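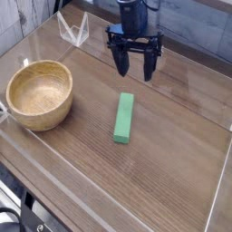
Can you build a useful robot arm in a shared workshop without a big budget?

Most of the cost is in the arm's motors, and if you can live with a light payload the rest is ordinary bench work. Ours has come to 340 dollars in parts so far, not counting the secondhand power supply and the screws we already had in the drawers.

The arm project at the Omdale workshop started in October on the bench by the back wall. We named the arm Mushi early on and the name has stuck. It is meant to do one job for now: pick up a small object from the table and put it in a bowl. We chose that job because it uses every joint and it is easy to tell when it goes wrong.

The current layout is a wooden bowl on the left, a green block near the middle, and the gripper coming in from behind. The tabletop is wood with a clear acrylic sheet over it. Fingertips scratch a bare table quickly during setup, when the height is still wrong, and a sheet can be swapped. The drawback is glare. If you plan to add vision later, move your lamp before you start tuning anything.

Fingers

The gripper has two black paddle-shaped fingers that narrow toward the tips. We went through several shapes. Straight fingers held the block well but bumped the rim of the bowl on the way in. The tapered ones clear it. Set the open gap a little wider than you think you need, then bring it in after the arm repeats its approach well.

Cable

Leave slack at the wrist. Our first cable was cut to length with the arm folded, and it pulled tight as soon as the arm reached forward. The replacement is 120 millimeters longer. Move the arm through its whole range by hand, with the power off, before you tie anything down.

Software

We run a small control program called Cika, written by members over the winter. It stores positions as a plain text list and steps through them in order. The pick and place routine is 11 positions long. An earlier version had fewer, but it cut the corner between the block and the bowl and came in too low. Adding a position straight above the bowl fixed that.

Wear

We have put about 600 cycles on the gripper joints. The pins on one finger have loosened slightly and will be replaced with the next order. Check yours whenever you clean the bench. Keep hands clear of the table while the arm is powered, including when it looks stopped, as the program pauses between positions.

Next steps

We want to try objects with round sides, which will need softer fingertips. The Plesura group has offered us a box of rubber offcuts for this. Mushi's cutting files and parts list are in the binder next to the drill press. Please put the binder back when you finish with it. Open bench hours for the project start at 6:30 p.m., and you do not need to sign up.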